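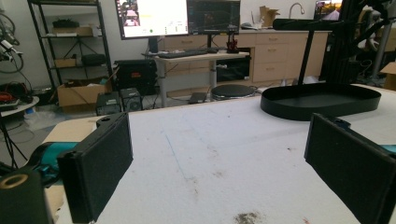 Home > Forums > Kitchen and Dining > Worktops and Tables

Getting marks out of a white tabletop (and whether to bother)

saltcellar
Posted Tuesday, 7:14 am

I have a white table. I know. I was younger then, and it was May, and the sun was coming through the showroom window.

It has had three years of breakfasts and one teenager's GCSE art project, and now has the complexion of a bus shelter. Grey scuffs all over, thin streaky lines that only show when visitors are present, and a brownish mark which I believe to be gravy but which my other half maintains is "structural". The surface also feels a bit rough now, which it didn't when we bought it from Vatine's closing down sale.

So far I have tried washing-up liquid, bicarb, and staring. Before I go any further, what do people use that won't make it worse? And is it worth sanding and repainting, or do I just buy a tablecloth like a normal adult?

mrs_plinth
Posted Tuesday, 7:52 am

Melamine sponge. The white ones, cheapest you can find, barely damp. Scuffs come off in no time. Don't press.

gatepost69
Posted Tuesday, 8:20 am

Please do not use a melamine sponge. It is very fine sandpaper with good PR. OP says the top already feels rough, so what's left of the finish is on its way out, and every go with one of those takes a bit more off. Then the next cup of tea soaks straight in and you're back here asking about rings.

mrs_plinth
Posted Tuesday, 8:31 am

I've used them on mine for years and it's fine.

gatepost69
Posted Tuesday, 8:33 am

What's yours finished with?

mrs_plinth
Posted Tuesday, 8:40 am

White.

Tolerable Dave's Shed
Posted Tuesday, 9:05 am

Need to know what the top is before anyone can give a straight answer. Painted wood, lacquer, laminate and oiled-with-white-pigment all look the same from the doorway and all want different treatment. Try a cotton bud with a drop of meths on the underside of the edge, somewhere the in-laws won't look. If colour comes off on the bud, it's shellac or some sort of soft paint, and you should stop there and be gentle with it. If nothing happens it's tougher than you think.

What's the edge like? Does the white go all the way round?

saltcellar
Posted Tuesday, 12:48 pm

No, there's a pale wood border. Did the cotton bud thing in my lunch break, on my back under the table, which alarmed the cat. Nothing came off except some dust and an elderly pea.

Tolerable Dave's Shed
Posted Tuesday, 1:10 pm

Probably some sort of lacquer or laminate then. Good news for the gravy.

wendle
Posted Tuesday, 1:36 pm

Groma cream cleaner, soft cloth, small circles, rinse twice. I did a whole café's worth of white tops with it, 38 of them, and the only one that went wrong was the one where the owner "helped" with a scourer. Leave the brown mark until last and put a warm wet cloth over it for ten minutes first. Half of what people call stains is just dinner that has set.

For grey scuffs, try an ordinary pencil rubber before you put any liquid on. Sounds daft. Works on most of them.

gatepost69
Posted Tuesday, 1:44 pm

Cream cleaner is ALSO an abrasive.

wendle
Posted Tuesday, 1:51 pm

So is a tea towel if you're in a bad enough mood.

orla_b
Posted Tuesday, 3:15 pm

Different view: leave it. My gran's table had ink on it from before the war and people used to ask to sit at that end. Tables are for putting things on. If you wanted something that stayed perfect you should have bought a painting.

saltcellar
Posted Tuesday, 3:22 pm

I'd find this more moving if it weren't gravy.

Kettle_of_Fish
Posted Tuesday, 5:40 pm

We went down the repainting road. Trasis two-part kit, £69, says one weekend on the tin. It was not one weekend. You have to key the whole surface first, then degrease it, then not let anyone breathe near it for days. Ours has a small moth in it for ever. It does wipe clean beautifully, moth included.

Had a quote from Cârstea to respray it properly and they wanted £200 plus collection, and looking back I should have said yes.

mrs_plinth
Posted Tuesday, 6:02 pm

£200 would buy a lot of sponges.

saltcellar
Posted Tuesday, 8:57 pm

Update. The rubber worked on most of the scuffs, and I am annoyed at how satisfying it was. Warm cloth on the brown mark has turned it into a slightly paler, wider brown mark. Streaks unchanged. Will get some Groma and try a corner first. Teenager has been told about placemats and has gone upstairs.

gatepost69
Posted Tuesday, 9:03 pm

Try the corner UNDER the fruit bowl.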